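Dimbridge Allotment Association
Minutes of the June meeting, upstairs room, Friday, 7:00 p.m.

Minutes of the last meeting
Approved after the word "agreed" was changed to "discussed" under the hedge item.

Water meter
The bill came to 1,210, against a quote from Umura last spring that promised it would go down once the new meter was in. It has gone up. Umura blames a dry May. Several members pointed out that May was wet. Eckhard Kettler will write and ask for the actual readings — the last letter got a brochure back.

Compost delivery
Irkel has offered a bulk load at 500, delivered. The price does not say how much compost is in a load. The same firm's "weed-free" mix two years ago gave us bindweed on plots 11 through 19, and the members on those plots are still digging it out. No order until someone has seen the stuff and put a hand in it.

Rain barrels
Afridi's sales sheet says a treated barrel keeps water fresh all season. Nothing on the sheet says what the treatment is. Asked whether anyone knew a site using them, the meeting was silent. Deferred, and not for the first time.

Lower gate
Still sticks. The repair was reported as finished in April. Two members tried it on the way in tonight and had to climb over. Payment held back until it opens from both sides.

Waiting list
The proposal to split full plots in half came up again. Those in favor think it would clear the list in a year. No figures were given for how many people on the list would take a half plot, and until there are some this is a guess. To be asked by postcard.

Any other business
Slug pellets found on the main path again. Please don't.

Closed 8:40 p.m.
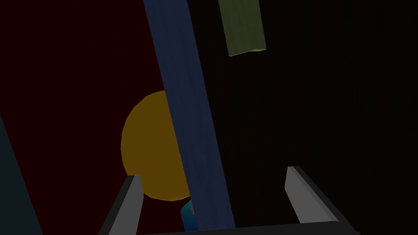
Kettler asked afterward for it to be noted that he had voted against the half plots last year and would do so again, postcards or no postcards, as the paths between them would eat up most of the ground gained.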